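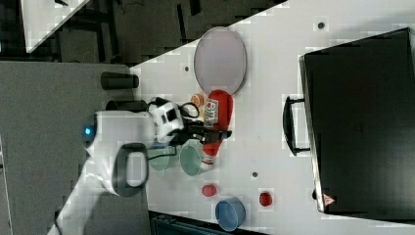

Kitchen printing tips: getting a recipe page onto paper

Quick batch this time, all print stylesheets. Most of us cook off a bit of paper stuck to the cupboard door, and most recipe sites print like a dog's dinner. Eight pages, six of them menus and comments. If you run your own little recipe site you can fix nearly all of it in an evening.

Start with one print block at the bottom of your main stylesheet. @media print, open bracket, everything goes in there. Don't bother with a separate file unless the main one's a monster. Mine was 2443 lines when I took over the Mostmont recipe pages, so yes, separate file.

Hide the junk first. Nav, footer, search box, share buttons, cookie bar. display: none on the lot. Sticky headers are the worst, some browsers print them on every page, right over the flour quantities.

Black text, white background. Set it yourself, don't trust the browser. Cream text on dark green looks lovely on a phone and comes out as nothing at all on paper when backgrounds are switched off.

Sizes in pt for print. 12pt for the method, 14 if it's going on a cupboard door and you're reading it from the hob. Margins in cm or mm with the @page rule. Check with an actual printer, preview tells fibs.

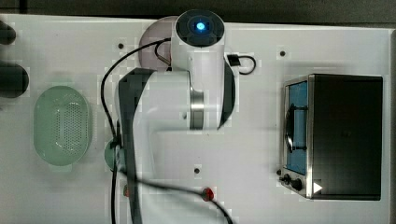
Tip Sheet no. 19, page 2

Page breaks next. break-inside: avoid on each step of the method, so step 4 doesn't end up half on one sheet and half on the other. Same for the ingredients list if it's short. If it's a long one leave it alone or you get a huge white gap and a wasted page.

break-after: avoid on headings. Stops "For the icing" sitting by itself at the bottom.

Two column ingredients: works ok, column-count: 2, but test it with your longest line. Parveen Tarar wrote in to say hers split "bicarbonate of soda" across three lines. Drop to one column, Parveen, or make the gap smaller.

Tick boxes. If you've got clickable ones on screen, they can print as faint grey squares. Hide them and put a plain 4mm border box in front of each item with ::before. Nice to have a pencil mark when teh doorbell goes halfway through.

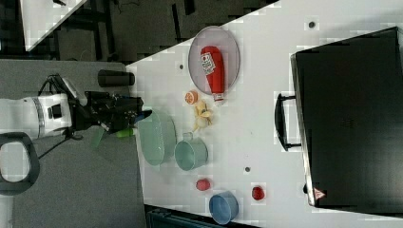 Links. People like printing the full address after every link, using attr(href) in an ::after. Fine for one or two. On the Bangash chutney page it added 483 characters of tracking guff to a single line, so limit it to links inside the method, and strip the tracking while you're at it.

Photos. One at the top, max-width 8cm, hide the rest. Ink costs money. If your images lazy load, scroll the whole page before testing, otherwise you'll get blank boxes and spend an hour blaming the CSS (me, June).

Serving size switchers. Whatever number's picked on screen should be the one that prints. Check it.
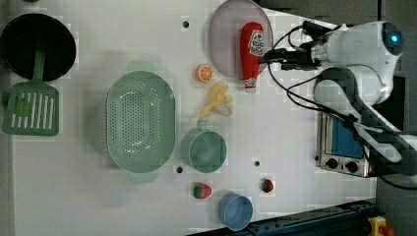
Old print rules hang about too. Search the stylesheet for page-break-before, still works, but if there's one left on a class you've since reused you'll get blank sheets in odd places. Flora Kerr had one on her Mander jam labels, every label on its own side of A4.

Flex and grid wrappers can muck up breaks as well. Set the outer wrapper back to display: block in the print block and try agian. Overflow: hidden, same story, set it to visible.

Last one. Put the recipe's web address in small type under the title, print only. Paper gets passed round and then someone wants the original.

Next sheet: web fonts, and why the fractions look wrong. Send yours in before then please, short ones best.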